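Urkau hand controllers (pair) with the Pekcombe recorder software - review

Short version: good kit, annoying software, buy it if you already own two arms and have somebody patient to do the driving. Longer version follows, typed up over lunch so forgive the typos.

We run two arms on the one table. Up to September all our teaching was done by hand, meaning you put the arm in free-drive, grab it by the wrist and shove it through the job. Fine for one arm. Hopeless for two, because you've only got so many elbows. Also your own hands end up in half the recordings, and you have to strip those out or the thing learns to expect a forearm. So we went looking for remote control and landed on the Urkau pair. $677 for the two controllers, dock and cables. Software is seperate, $325 a year, per table. Not per person at least.

The job I tested on is tray setting. Groceries and small bits onto a tray, drinks and snacks mostly, with a drawer unit at the back for a harder version later on. One arm on the can, the other on the wafers, same operator, a controller in each hand.
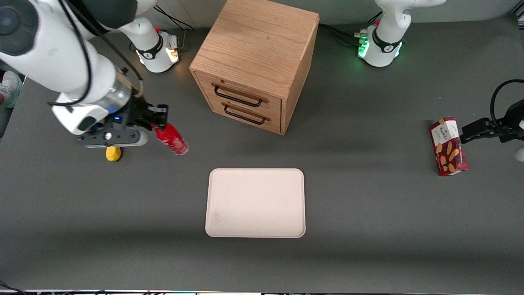 Page last changed: September, 4:10 pm (pricing corrected, section on the clutch added)

Setup. Took most of a morning. Pairing the left controller was easy, the right one wanted a firmware update first and the updater only runs on one operating system, guess which one we don't use. Borrowed a laptop. After that no dropouts worth mentioning.

Feel. This is where the money went. Light, bit plasticky, trigger is lovely. Proportional, so you can close the fingers slowly and stop part way. With a thin-walled can that matters a lot. Our old Altwood joystick was open or shut and we flattened plenty. Wrist rotation is one to one and after ten minutes you stop thinking about it. Tilting something to lay it on its side feels like doing it yourself with oven mitts on.

Azadeh Hashemi did most of the driving. She'd never used a remote rig before, only hand guiding, and she was making keepable recordings by the second hour. I was slower. I kept turning my whole body.

The clutch. Hold the side button and the arm stays put while you move your hand back to somewhere comfy. Great idea. Button is in the wrong spot, right under where your ring finger rests, so you bump it and the arm stops following and you don't notice till you let go. Colour of the little light on the controller changes but who's looking at the controller. There's a setting to make it a double press. Turn that on straight away. Should be the default.

Depth. Standing back from the table you're guessing how far the fingertips are from things, especially round objects. The wrist view fixes this. Put it on a monitor at eye level, dead ahead, and use it for the last bit of every approach. Look up at the real table for the big moves, down the wrist for the small ones.
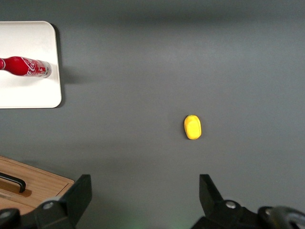

Small round stuff is still the hardest thing to teach well. You want to come down square over it with the fingers wide, then close, and any sideways drift in your hand turns into a nudge. Resting your forearm on a chair back helps. So does the scaling slider, which lets you set big hand movements to small arm movements. We settled on 4 to 1 for pick ups and left it at normal for everything else. You can map that to a thumb button, do it.

Software. Hmm. Pekcombe records everything properly, both arms, all views, trigger positions, and the timing lines up. Can't fault that part. But the review screen is a pain. You can't trim the start of a recording without opening it in full, and deleting a bad one asks you twice. Do a batch of 100 and that's your afternoon. Omid Rostami wrote us a little script to flag the ones where an arm sits idle at the start, which saved my sanity, but it shouldn't be up to him.

Would I go back to hand guiding? For one arm pulling a drawer, yeah, sometimes. You can feel the drawer catch. The controllers buzz a bit when the motors push back but it's the same buzz for everything. Anything with both arms, no, never.

Pop also do a pair, cheaper, no scaling. Had a quick go of theirs and the grip was too fat for my hand, didn't test any further than that.

Good: trigger, wrist rotation, battery got through a full day
Bad: clutch button, updater, review screen
Rating: 4 out of 5, would be higher if the software was half as good as the trigger

Will add a bit on the drawer job once Azadeh's done recording it.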